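Teaching two arms to set a tray, one try at a time

Mulleo wants its tabletop robot to lay out a dinner tray without help. For now it needs a lot of help. Operators at the company's shop drive the two arms by remote control, over and over, and every run gets saved for the software to learn from.

The job is the tray. Cup, dish, napkin, silverware, card. An operator gets through a run in under two minutes on a good day.

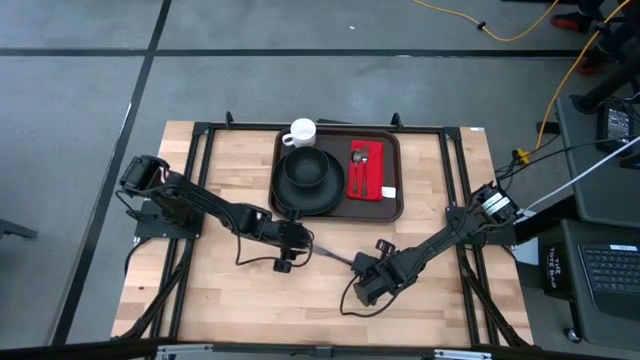
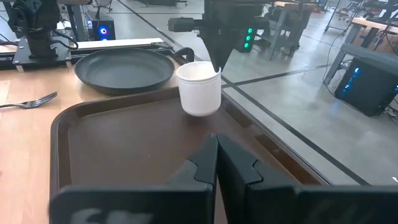
How it works

The operator sits at a pair of hand controllers, one per arm. Move your left hand and the left arm moves. Squeeze and the gripper closes. Joint angles and camera video get logged together, plus a note at the end saying if the run is a keeper.

"You feel dumb the first day," said Freya Tindall, who runs the demo sessions. "Your hands want to do it the people way. Grab the fork from the top, sort of roll it into your fingers. The gripper can't do that, it has two fingers and they go open and shut. So you learn to be slow and boring."

Slow and boring is the rule on the wall, more or less. Operators are told to pick one way of doing each step and stick with it. A run where the operator hesitates over the cup and goes back for another grab is still saved, but it gets a tag.

The target for the first round is 80 clean runs. The team had 14 after the opening session and threw out 5 more for bad timing between the arm logs and the video. That problem has been fixed, Tindall said, though she wouldnt call it fixed for good.

Why a tray

Because a tray has a bit of everything. A cup is tall and tips. A plate is wide and has to be pinched at the rim. A napkin is soft and never lands the same way twice. Forks and spoons lie flat and the fingers scrape the surface trying to get under them.

The money for the work comes from Zusmont, a meal service contractor that feeds patients at small clinics and rehab homes. It has a hard time filling the tray line on the early shift. Zusmont isn't asking for a robot kitchen, according to the project plan. It wants to know if two cheap arms can cover setup before breakfast.

Evie Pickering, project lead at Mulleo, said the answer is "not yet, ask me in April."

"The arms can reach everything. The reach is fine," she said. "What we don't have is the judgment. If the napkin is crooked a person fixes it and doesn't even notice they fixed it. We have to show that. So now some of the runs start with things already messed up, and the operator cleans it up."

Those messed-up starts came late to the plan. Early runs all began from the same tidy layout, and the software trained on them did OK until somebody nudged the tray. Then it reached for where the tray used to be. Starts are now shuffled every run, items moved and turned, and some left off the table.

By hand or by remote

The team also tried the older way, grabbing the arm itself and walking it through the motions. Good for teaching a single reach, Pickering said. Bad for two arms at once, and your own hands end up in the video, covering the thing you're trying to show.

Remote control fixed that but brought its own trouble. There is no feel in the controllers. You can squeeze a cup too hard and only find out when it slides. Marikar, which supplies the controllers, has promised a version with some push-back in the grips. No date on that.

Camera angle matters more than the group expected. The overhead view is good for where things are on the table. For the last inch or so before a grab, the wrist view does the work. Tindall tells new operators to watch the wrist feed once the fingers get close and ignore everything else.

Who gets to drive

Anyone who passes the practice block, which takes most of a morning. The current list has 11 names on it, including two cooks from Zusmont who came to complain about the spoon placement and stayed to do runs. Their runs are the neatest in the set, Tindall said. They know how a tray should look.

Sessions are capped at 45 minutes. Past that the hands get sloppy and the logs show it.

Whats next

More runs, then a test with the operator out of the loop. The plan is to start with one item, the cup, and add the rest if it holds up. A second table is being built so two people can record at the same time.

Mulleo had been talking to Huster about sharing recordings from a similar dish-sorting job. Those talks are on hold. Pickering said the arms are different enough that it may not be worth the trouble, but she'd like to see the forks.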